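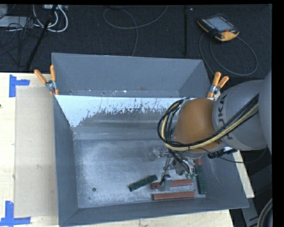
# Growing salad greens in an old metal tub

Search this site
Enter keywords

Filed under: Kitchen Garden > Pots, Tubs & Small Spaces

I've been growing lettuce and rocket in second-hand metal for years now and I still get a thrill every time I walk out the back door with a pair of scissors and come in with dinner. If you've got a sunny step, a balcony or a strip of concrete beside the bins, you can do this! And September is a beautiful time to start in the cooler parts of Australia, when the mornings still have a bite but the seed wants to get going.

## Finding your tub

Old wash tubs, feed bins, troughs, the inside of a dead esky, whatever turns up. Most of mine came from the tip shop at Irneck, where the metal shed is a gold mine if you get there at opening. Look for something wide more than deep. Greens have modest roots, and a deep tub just eats potting mix (and your money).

Scuffs and scratches on bare metal are no trouble at all. I'd pass on anything with flaking old paint, because you can't be sure what's in it, and I'd also pass on anything that smells of oil or chemicals. Run a gloved finger along the rim before you hand over your cash, as some of these old things have an edge like a bread knife.

## Cleaning it up

Hot water, dish soap, stiff brush. Get right into the corners, where the old muck sets like cement. Rinse it well and tip it upside down in the sun for an afternoon. If there's a sticky label that won't shift, rub cooking oil into it, leave it while you have a cuppa and then go at it with a plastic scraper.

## Sorting out the drainage

Please don't skip this. A tub that holds water will turn your seedlings to slime, and it's so disappointing after you've fussed over them.

Turn the tub over and rest it on a scrap of timber. Mark where you want your holes, spread out over the base with a few near the corners, then give each mark a tap with a hammer and a centre punch so the drill bit doesn't skate off. Use a bit made for metal, go slowly and lean on it gently. Wear safety glasses and gloves, and sweep up the curly bits afterwards, especially if you've got a dog or bare-footed kids. A round file will take off the burrs.

If the tub already has a hole in it, lucky you, but add more anyway. A single outlet blocks the first time a bit of bark settles over it.

Cover the holes on the inside with flyscreen offcuts. People used to put a layer of gravel in the bottom and I did too for ages, but the mix stays wetter above the gravel and you lose root room, so these days I go straight in with the mix.

Set the tub up on bricks before you fill it. I say before because I have done it the other way and my back has not forgiven me.

## Filling

Use the best potting mix you can stretch to. I like the Condia vegetable blend, which is on the coarse side and doesn't slump, but any decent one will do. Garden soil on its own packs down hard in a tub, so leave that in the garden. I stir through a few handfuls of sieved compost and then water the whole lot, wait, and water again. Dry mix floats and takes your seed with it!

Leave a gap of 5 cm between the top of the mix and the rim. It gives you somewhere to pour water without it running straight over the side, and it's a bit of wind shelter for the babies as well.

## Sowing

Now for the fun bit. I scatter instead of sowing in rows, since I'm picking leaves and not growing big hearting lettuces. My favourite at the moment is a bronze loose-leaf called Zulon, which has a lovely crinkle and holds on well when the weather warms up, and I mix it with plain green cos and a pinch of rocket. Khunthong mustard is terrific too, if you like a leaf that fights back. Go easy on it, or put it in a tub of its own, because it comes up fast and shades everything else.

1. Rake the surface flat with your fingers.
2. Mix the seed with a spoonful of dry sand so you can see where it's gone.
3. Scatter thinly. Thinner than that!
4. Sift over just enough mix to hide the seed.
5. Water with the finest rose you have, held low.

Keep the surface damp until you see green. An old tea towel laid over the top helps on windy days, but whip it off the minute anything shows.

Do a second sowing 2 weeks later in another tub if you have one, and you'll always have something coming on behind.

## Keeping it going

Metal warms up quickly. In early spring that's a gift and the seedlings race away, but by summer the side facing the afternoon sun can cook the roots. I lean an old board against the hot side, or drag the tub into the shade of the lemon tree. Lining the inside walls with a few layers of cardboard before filling works nicely too, though it rots down over the season and needs replacing.

Poke your finger in up to the 2nd knuckle. Dry all the way down? Water. Otherwise leave it be. A weak liquid feed now and then keeps the leaves coming, and seaweed or worm juice is fine.

Snails adore the underside of the rim. Go out with a torch after dark and you'll be amazed what's parked there.

## Picking

Start once the leaves are as long as your finger. Snip the outside ones and leave the little crown in the middle alone, and it'll shoot again and again. Pick in the morning while everything's crisp, then straight into cold water. If the plants start to stretch upwards the leaves will go bitter, so pull them for the chooks, top up the mix and sow again.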